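Mostico, second go

Right, quick one before work. Got back into Mostico last night, first time since October, and I'd forgotten how mean the Seixas stretch is. No save point between the flooded chapel and the boss. None! Died four times. Kjell Berge swears by the ice lance but I'm 305 short on the upgrade and not grinding crabs again.

Did find the hidden stair though — left of the bell, hold crouch, walk into the wall. 1,222 coins in the chest and a lore page about Fukora, the drowned queen, who I'm now sure is the voice in the intro. Zohreh called it ages ago. Fine. 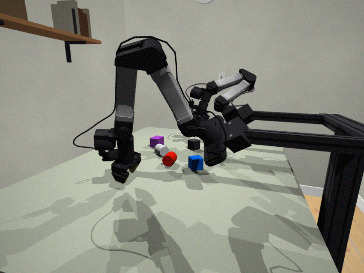
Still to do

Second bell. Needs the rusted key, which I think I sold?? Might be able to buy it back for 2,000, robbery.

Then the Illico side quest, becuase the cloak looks great and has decent poison resist. Playing on hard still. Tea's gone cold, more tomorow.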